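Home | Rooms | Gallery | Floors | Suppliers | Contact

Rudstead Ground Floor: Tiling Gallery
Posted in November by the Rudstead site office
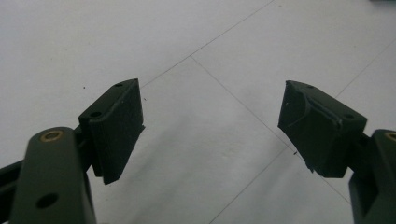

Large light tiles, thin dark grout lines.

The ground floor at Rudstead was retiled this autumn from the back door through to the front passage. The old covering was sheet vinyl on hardboard, laid over a concrete slab of mixed age. Both layers were lifted and the slab was ground flat before any new work started. The notes on this page record what was laid and how, for anyone who has to match, cut or repair the floor later.

Tile
Large format, pale grey-white, from the Olivares range. One batch was used throughout. The shade reads close to white in strong light and greyer in the passage, where there is only the one window. Spare tiles from the same batch are stored flat in the cupboard under the stairs, 11 full tiles and a box of offcuts. Please do not use the offcuts as packing.

Grout
Dark, fine joint, three millimetres. A pale grout was tried on a sample board and rejected, as it had picked up marks from boots within a fortnight. The dark joint shows the layout more strongly, so any wandering line is easy to spot. Joints were struck slightly below the tile face and washed twice. Haze was removed the next morning with a damp pad and clean water.

Slab
The slab was poured in two parts. The step between them was 11 millimetres at its worst, close to the pantry door, and was taken out with a levelling compound feathered over a little more than a metre. A decoupling mat was laid across the join. Elsewhere the tiles are bedded directly on primed concrete.

Setting out
The layout is a straight grid with no offset between rows. The first line was struck parallel to the long wall of the kitchen and carried through the doorway by laser. The passage is out of square with the kitchen, and the error was pushed to the left-hand side, where the skirting and the coat rail hide the tapered cuts. No cut at a doorway is narrower than half a tile.

Adhesive
Tamov flexible, grey, mixed in small batches. Full bed with a notched trowel, and the back of every tile buttered. Three tiles were lifted at random while the bed was still soft to check coverage. One of these had a hollow corner and was reset. The rest of that row was tapped over the following day and sounded solid.

Movement joints
One joint runs across the kitchen doorway and one around the full edge of the room. Both are filled with a flexible sealant matched to the grout. The edge joint is covered by the skirting. The doorway joint is exposed and will need renewing before the grout does. Cut it out with a knife, clean both faces and refill in one pass.

Thresholds
The back door has a plain metal strip, fixed after the tiles and bedded in sealant. The finished floor stands almost 20 millimetres above the old one at this point, so the door was taken off and trimmed. The strip at the front passage is the same section, cut shorter, and meets the original boards flush.

Skirting
Square-edged softwood, primed on all faces, fixed with adhesive and a few pins. It stops just clear of the tile and the gap is sealed. The old moulded skirting was too shallow to cover the edge joint and was not refitted.

Curing
The floor was kept clear for 47 hours after the last tile went down, then grouted, then left again overnight. Light foot traffic was allowed the next day. The heavy appliances went back at the end of the week on boards, which were slid out once each item was in position.

Cleaning
Sweep or vacuum first. Wash with warm water and a small amount of Inier neutral cleaner, well diluted. Avoid vinegar and other acids, which attack the grout. Avoid wax and polish, which leave a film on the tile and make it slippery. Scuffs from rubber soles come off with a white nylon pad. Change the water often, as dirty water dries in the joints.

Repairs
A cracked tile should be taken out from the centre towards the edges, after the grout has been raked from all four sides. Protect the neighbouring tiles with tape and card. Scrape the old bed back to the slab, vacuum the recess and set the new tile on fresh adhesive. Mark any tile used from the store on the sheet inside the cupboard door.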